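Sunday, Aug 17, 2025

Slept late, had toast, and opened the laptop by ten. I told myself I would only check the overnight batch, and then I stayed with it until dinner.

The batch was 80 runs of the pick task in the dresser room. The planner still treats the figurine as a plain box. On Friday I changed the grasp scoring so it prefers a straight approach from above, and I wanted to know if the change held up when the green and yellow piece sits right next to the target. It spreads out a lot, and the collision mesh we have for it is poor. The convex version fills in all the gaps between the arms, so the planner believes there is a solid lump there and refuses grasps that are fine.

I loaded the wrist view first. The estimator keeps mixing up the figurine's orientation when the fingers get near it, and I wanted the raw render without the overlay. 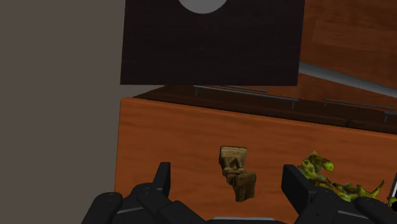

I ended up throwing out the convex mesh and running a proper decomposition with 34 pieces. Planning time went up, but not enough to care about. Then I found out the finger pads had their own padding value in a second config file, set back in March and never touched again. It was 7 mm. I set it to 3 and reran the failed seeds only. Most of them now return a plan. I have not looked at whether the plans are any good.

Wrote to Hoi-yan Siu about the config. She answered within a few minutes, on a Sunday, and said the second file was left over from the Mabula branch and I could delete it. I moved it to the old folder for now.

Erasto Mushi wants the results for the Stedmont call. He asked for one number. I would prefer to give him the success rate with and without the new mesh, so I will send both and he can pick.

After lunch I worked on the descent. The controller switches from the joint trajectory to Cartesian servoing above the object, and there was a small jump in the commanded velocity at the switch. I start the servo loop from the last commanded velocity now, where before it started from zero. The plot looks smooth. I stepped through one seed from the side camera to compare the tool pose with the log.
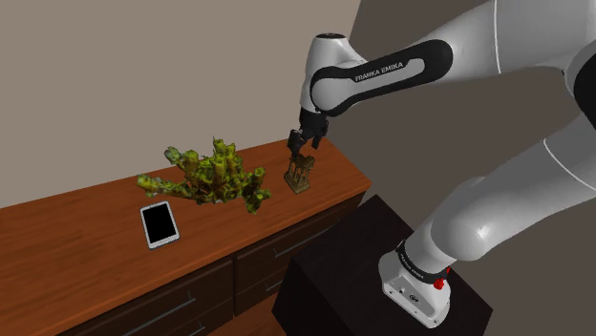 For tomorrow

Rerun the full batch with the new mesh and padding.
Fix the orientation estimate close to the fingers. Try keeping the last good pose once they get near.
Ask Hoi-yan if anything else reads the old config.
Send Erasto both numbers.
Call the dentist.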